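# Sleeper from Skakeck to Pullura, worth it with the old coaches?

**tilda_m**

Going in November, me and my dad. He's 7 years retired from the railway and mad keen to do the overnight train while the old coaches are still on it. Timetable says Skakeck to Pullura but the booking page only lets me pick as far as Yan. Is it a change there or do they just split the train? Also do you get a proper bunk or is it reclining seats, the site says "berth" for both which is no help. Dad's knees are bad so a top bunk is out.

Thanks in advance, booking tonight if I can.

---

**Cirkon Line Pete**

Did this last winter. They split it at Yan. Front half goes on to Pullura, back half goes to the coast, so get in the right half or you'll wake up at the sea. Guard does come round and check.

You have to book it as 2 tickets, one to Yan and one on from there, then ring them and ask for the same berth on both. Took me 35 minutes on hold. Ask for "lower, cabin" and get them to say it back to you. If they only say "lower" it can mean the seats at the lower end of the coach, daft I know.
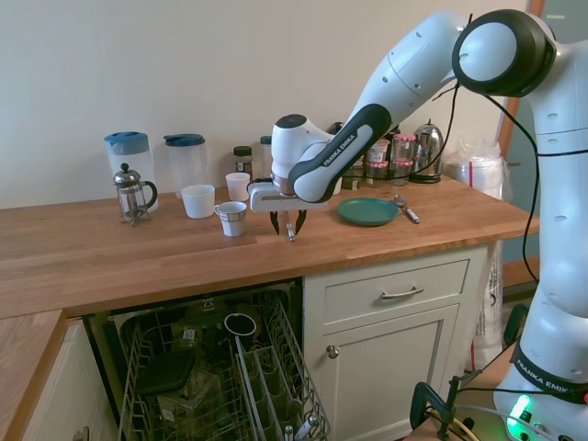
Also the stop at Yan is 20 minutes and they bang the couplings about so you will wake up. Your dad will probaly want to be at the window for that anyway. Take your own tea, the trolley packs up early. Heating is either off or full on, bring layers.

---

**grumbleweed**

its fine. bit noisy. get the lower bunk

---

**Hongjun Du**

Pete's right about the split but check wich half is which when you board, ours was the other way round. Go by the board on the coach door and not the platform screen.

For knees: the step up at Skakeck is steep, there's a ramp but you need to ask at the ticket office before they shut in the evening. At Pullura the platform's level with the door so no bother getting off.

Old coaches were still running when I went. No idea about November, ring and ask.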